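Stonis Steel Planter Liner, Large: Review After Two Seasons

December 23, 2020

Print this review | E-mail to a friend

I bought the Stonis liner in March of last year, for the long bench planter on my balcony. The old liner was plastic and it split in the first strong frost. I wanted something in metal that I would not need to change again, and the shop in Sutherland had two kinds: the Stonis and a cheaper one from Plandard. I took the Stonis. I will try to explain in this review if it was a good decision.

First, the size. The maker gives one outside measure, along the top, and it is correct. What they don't give is the measure at the bottom, and the bottom is smaller because the walls are not straight. For me this was a problem. I had planned my boards for a straight box and I had to cut two of them again. If you build your own frame, wait until the liner is in your hands before you cut anything.

The metal feels strong. When the liner is full of soil, the long sides bend out very little, and I could only notice it with a straight board held against them. The corners are folded and closed well on three sides. On the fourth corner there was a small gap where I could see light. I closed it with Mastik sealer, the gray one in the tube, and it held through the whole first year. In the second year I had to put a little more.

I must say something about the edges, because I cut my thumb on the first day. The top edge is folded over, so this is safe. But the inside of the drain holes is sharp, and I put my hand there to clean away a piece of metal. Use gloves. A round file and 5 minutes of work will make the holes smooth, and I think the factory should do this for the price.
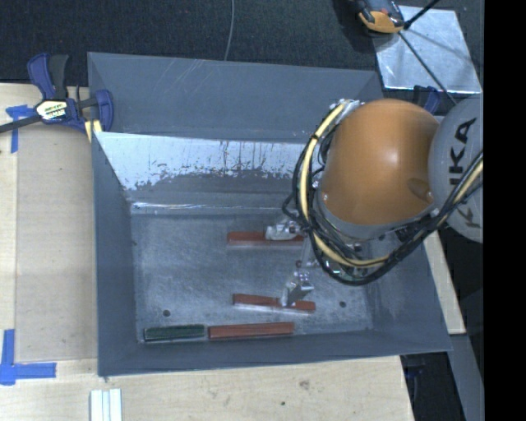
About drainage I have mixed feelings. In a dry summer I was happy that the water did not run out too fast. In the autumn, with rain almost each day, the soil in the middle stayed heavy and cold, and I lost two lavender plants. After this I took everything out, put a layer of small stones at the bottom, then a piece of old cloth, then the soil again. Now the water goes where it should. I also lifted one end of the planter with a thin strip of wood. If you grow herbs which like dry feet, do these two things from the beginning and you will save yourself a dirty afternoon.

Many people ask in the comments on the shop page if metal becomes too hot for the roots. My balcony looks to the south-west, so I can answer from experience. On the hottest days the outside was not nice to touch. The plants near the front wall were a bit tired in the evening, mostly the parsley, and they recovered after watering. The wooden frame helps a lot because it keeps direct sun from the metal. Without a frame I would not put this liner in full sun. Tomatoes did well in both years, strawberries did very well, and the chives would probably grow in a shoe.

Now the surface. The coating was even and clean when I opened the box. The parts under the soil I checked this winter when I emptied the planter, and there are marks and some dull places, mainly where my hand shovel hits the wall. I found a little rust at one drain hole, the one I filed the most. I should have painted it after filing. I did it now, with paint for garden fences, and I will see in the spring how it looks.

The weight is something to think about before you order. Empty, I can carry it alone, but it is long and it hits the door frame. Full of wet soil you will not move it at all. I put four small wheels under my frame and one of them broke, so now it stands where it stands.

The price was 2,805 crowns with delivery, and the Plandard costs a little more than half of this. My sister has the Plandard. Her metal is thinner and after one winter the long side has a belly, but she grows only flowers in it and she doesn't care. It also has straight walls, so it was easier to build around. For a small planter I would buy the Plandard. For a bench where people sit and lean, I would pay for the Stonis again.

The instructions are one sheet with drawings, no text. They show a plastic cap for the drain holes, which was not in my box. I wrote to the company and got the caps after 20 days, without any letter. They fit well and I don't use them.

My rating: 4 of 5. I took away one point for the sharp holes and the open corner.

E-mail this page | Print

Related reviews
Plandard Balcony Box, Medium
Mastik Gray Sealer for Outdoor Use
Watering Cans With a Long Neck: Which One Drips Less
Wood Oil or Wood Paint for a Planter Bench
Hand Shovels for Small Gardens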